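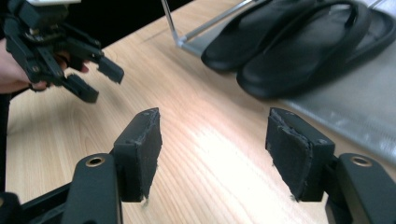

A light wooden tabletop, with worn foam pads in the foreground.

The woman who runs the repair bench at Flutley has been gluing chairs for most of her working life, and she still turns away a fair few of them.

"People bring me a chair that's been glued four times already," she says. "Every layer has to come off before I can do anything. That's where your money goes."

She took over the shop in July, after seven years doing the same work for Mladenović, a furniture maker two streets over. The hours are longer now and the rent is $477 a week, a figure she gives without being asked.

Most of the jobs are kitchen chairs and small tables. Loose joints come first, then water rings, then legs the dog has been at. She quotes on the spot and doesn't charge for looking.

For white rings she tells customers to leave the table alone for a week before they try anything. "Half of them fade. If it's a black mark, it's gone deeper, and you're up for sanding."

She isn't keen on spray polish. "It builds up, and then the new finish won't stick. A damp cloth is fine. Dry it after."

Her own dining table came from a hall clearance at Osuvar and has two different legs. She has been meaning to fix it. "It doesn't wobble, so it waits."

Asked what she would buy second-hand, she says to tip the thing over and look underneath. Corner blocks are a good sign. Staples put her off, though she has mended plenty of stapled chairs and some of them are still going.

She won't do upholstery. Those jobs go to a workshop in Stonel, which sends her its broken frames in return. At the moment there is a six-week wait for anything with a cane seat.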